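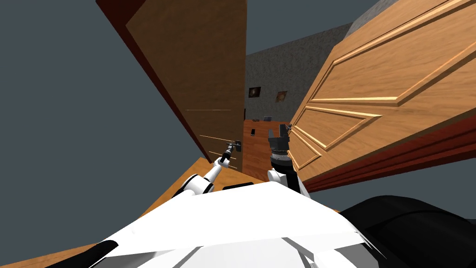
Valter Meireles wrote back after trying the first batch that he had expected door demos to be the dull part of any teleoperation set, and that he ended up replaying the handle grabs all evening to see how differently two people go about the same lever. We had the same reaction, and it's a big part of why this set exists. Doors are great!

# Umari Doors

Last updated: Thu 30 March

Umari Doors is a set of demonstrations in which a person drives a simulated two-armed robot by remote control and works on household doors. Everything was recorded in simulation. It was put together by Amândio Rebelo and Valter Meireles as the second release in the Umari series (the first was drawers, and if you've used that one, the file layout will look very familiar).

## What's in it

- 3,958 recorded episodes
- 3,654 of them marked as successful by the operator
- 7 operators
- 17 door and room combinations

The episodes that weren't marked as successful are in the release too. Please don't throw them away without a look! Many are fine right up to the last second, and some of the best recoveries we have are in there: a slip off the lever, a pause, a second try from a better angle. The `success` field tells you which is which.

## How the demos were made

Operators wore a headset and held one controller in each hand. The controllers set the target pose of the two grippers, and the trigger on each controller opens and closes the fingers. Arm joints are solved from there by Flarkine, our small control layer, so the person never has to think about elbows (mostly; see Known problems). The base is driven with the left thumbstick and turned with the right one.

Each operator got one practice session with a door that isn't in the set. After that they were given a short task sentence, such as "open the door" or "open the door wide enough to drive through," and left to it. We went back and forth on whether to give more guidance. Amândio wanted a fixed approach, with the left hand on the lever every time, and I wanted to see what people would do by themselves. We tried both for a day and the free version was so much richer that the argument ended there. People brace with the other hand, they back the base up while holding on, they let go early and push with the side of the gripper. All of that is in the data and we're really happy it is.

Operators could throw out an attempt before saving it, by pressing both menu buttons. Thrown-out attempts were not kept and are not counted in the figures above. 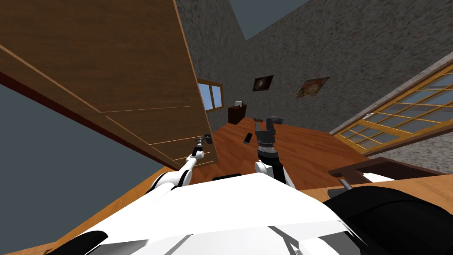
The second hand turned out to be a topic of its own. Nothing in the task sentence mentions it, so some operators park it and forget it, while others keep it close to the door the whole time, ready to catch the edge. If you train on all operators together, expect the policy to be a little undecided about that arm. Valter's fix was to add the operator number as an input, and it helped a lot in his runs. Mine was to train on one operator at a time, which gives calmer motion but leaves you with a lot less data.

## File layout

One folder per episode, grouped by door:

 doors/
 door_name/
 episode_number/
 states.npz
 actions.npz
 views/
 meta.json

`states.npz` holds joint positions, joint speeds, gripper opening and base pose. `actions.npz` holds the commands as sent by the operator, before Flarkine smooths them. If you want the smoothed ones, they're under the key `actions_filtered` in the same file. `views/` has the rendered camera streams. `meta.json` has the task sentence, operator number, success mark and the random seed used for the room.

States and actions share one clock. Views run slower, so use the `t` array to match them up and don't count on a fixed ratio.

## Replaying an episode

Replay needs the Seneviratne scene pack, which is a separate download. Unpack it next to `doors/` and run:

 python replay.py --episode doors/door_name/episode_number

Add `--from-state` to step through the saved states directly. Without that flag the script sends the recorded actions to the simulator again, and small contact differences can add up, especially at the moment the latch lets go. An episode marked successful may fail on action replay. That's expected, and we'd love to hear how often it happens on your machine.

To render new views from an old episode, use `--from-state --render` with your own camera file. Rooms load with their original furniture and lighting as long as you leave the seed alone.

## Known problems

- Some early episodes start with the gripper already moving. Trim the first few steps if your method is picky about that.
- Elbow flips. When an operator reaches far across the body, the solver sometimes picks the other elbow pose and the arm jumps. We've flagged the ones we found with `elbow_jump` in the metadata. We surely missed a few.
- Door friction is on the low side. A gentle tug moves a door further than it would at home, so be careful before taking this to a real robot.
- Success is the operator's own call. Two people can disagree on what "open" means, and they did, loudly.
- Gripper force isn't recorded. It will be in the next release.

## Splits

`splits/by_door.json` keeps whole doors out of training. `splits/by_operator.json` keeps whole people out. We find the second one harder and more fun. Please say which one you used when you report numbers.

## Coming next

Treretti is the working name for the follow-up, in which the robot carries something through the doorway after opening it. Recording began in March. The controls are the same, so anything you write for this set should load it with no changes beyond the folder name.

Bug reports and odd episodes are very welcome. Send the door name and episode number along with a line on what you saw, and if you've got a replay that goes wrong in an interesting way, send that too!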